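The dressing table came first

27 Aug 2023

I got to Dovance early and the woman I'd come to talk to was already on the floor with a tape measure in her teeth. She waved me in with her elbow. She looks after the layout here, so she decides what goes where, what gets moved and what gets sent back, and I'd been wanting to ask her about it ever since my first visit in June, when I walked in and couldn't work out if I was in an office, a furniture store or somebody's very large bedroom.

"All of those," she said, once the tape measure was out. "People ask me that every week. It's a work floor. We try things out in it, so it has to have things in it."

The building went up in 1976 as a parts warehouse for Brondov, and for a long time it was racks from one end to the other. She remembers seeing it with the racks still up and thinking the place was tiny! Then they came out and she had to go and find a chair to sit down on, and of course there wasn't one.

So what was the first thing she brought in? I guessed desks. Wrong.

"The dressing table. The white one with the round mirror. I'd had it at home and I never sat at it, not once, I just put laundry on it." (I have a chair like that.) "I thought, well, at least it'll look friendly. We had that before we had a kettle."

It's still here, and she's fond of it in a way she isn't of the desks. The desks are from Masen, bought in one go, and she says they're fine. I asked what was wrong with them and she said nothing, that's what fine means.

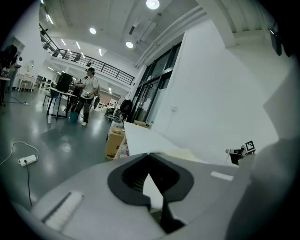
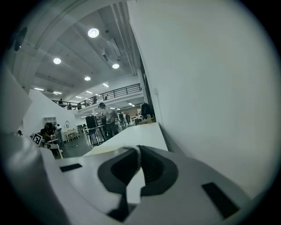 4 min read

I asked about the floor next, since I'd spent a good part of my first visit looking down at it. It's gray and it shines, and you get the ceiling lights back up at you in big pale patches. I love it. She has mixed feelings.

"It's beautiful for an hour after it's been mopped. Then somebody rolls a chair over it." She wanted a matte finish and lost that argument, and now she mops more than she ever planned to. The teal bucket is hers, by the way, and she'd like it known that it's supposed to live in the closet. "It never gets back there. It goes wherever people go. I've stopped chasing it."

The other thing she chases is cables. They wander across the floor from one spot to the next because everybody wants their table somewhere different from where the outlets are. She has tried taping them down, and she has tried running them along the wall, and for one whole month she tried asking nicely. What works best, she says, is putting the power strip down first and then letting the tables come to it. "You do it backwards. Plug, then table, then chair. If you start with the chair you'll be on your knees by lunch."

We talked for a while about tables, which I could have done all day. There's a long white one with a pale beige edge that she calls the Alva, because that's what was written on the delivery note and the name stuck. She's very strict about the Alva. Nothing is meant to be stored on it, and if she finds a coat there it goes over the mezzanine railing, where its owner can come and collect it. Does that embarrass people? "I hope so!"

The small tables are a looser business. They get carried around and they come back with new scratches, and she has a rule that anything with thin legs is lifted by 2 people, never dragged. She counts the furniture at the end of every month for the insurance. Last time it came to 97 pieces with the stools, and she'd thought it was going to be fewer.

Then we went up. I'm a big fan of a mezzanine, and this one runs right across the room with a dark metal railing, so you can stand there and look down on the whole thing. She likes it for a more practical reason. From up there she can see where people really walk, and that's how she decides where the gaps should go. She used to draw it all out on paper, and she has 9 old plans in a drawer, and she says every one of them had the main path in the wrong place.

I asked about the ceiling, with all its pipes and ducts on show next to those round lights. Had she ever wanted to cover it up? She had a quote done once and put it straight in the recycling. "You'd lose the height, and somebody would have to take it down again whenever there was a drip. I dust what I can reach. The rest is between the pipes and whoever put them there."

Before I left I wanted to know what she'd change if she had a free week and no one in her way. I was expecting something big, new lights maybe. She thought about it the whole way down.

"More hooks," she said. "Coat hooks, bag hooks, low ones for cables. I'd put them all over. And I might move the dressing table closer to the window, but I'd have to measure." She already had the tape out again, so I held the other end.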